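Ticket 217
Product: Kavasent cell controller, simulation build
Site: Beddoe
Opened: 2018-12-30
Category: Safety rules / cell layout
Status: Waiting on site

Problem: The layout check passes in simulation, but the checklist export fails with "floor marking clearance not met" on the table cell. The same cell exported without errors in April.

Steps so far:

Restarted the controller and ran the export again. Same result.

Compared the rule file with the April copy. The minimum clearance from the arm's reach to any marked floor line was 30 mm in the old file. It is 100 mm in the new one. The Stanovix template was updated and the site picked it up with the last sync.

Set the arm to its hold pose over the table, gripper open and no part in it, and loaded the letter block layout. Speed limit left at the default. Checked the yellow floor lines on both sides of the table against the drawing. The hand truck and the red toolbox are in the model as loose objects, and our house rule says loose objects get listed on the checklist. Neither one was listed.
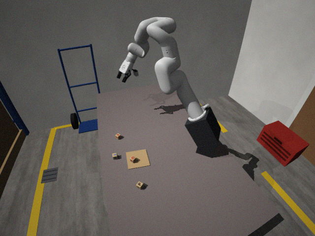
Zurnis replied that the clearance rule reads the full reach of the arm and ignores the current pose, so moving the arm to a different hold position will not clear the error. Either limit the base joint in the safety settings or move the line in the drawing. Do not edit the rule file by hand, the next sync will overwrite it.

Limited the base joint and ran the export again. The clearance error is gone. New warning, code 3000, "unlisted object in cell." Added the toolbox and the hand truck to the list and the warning cleared.

Still open: the joint limit has to be entered on the real controller too, and signed off before the cell runs in automatic. Site to confirm.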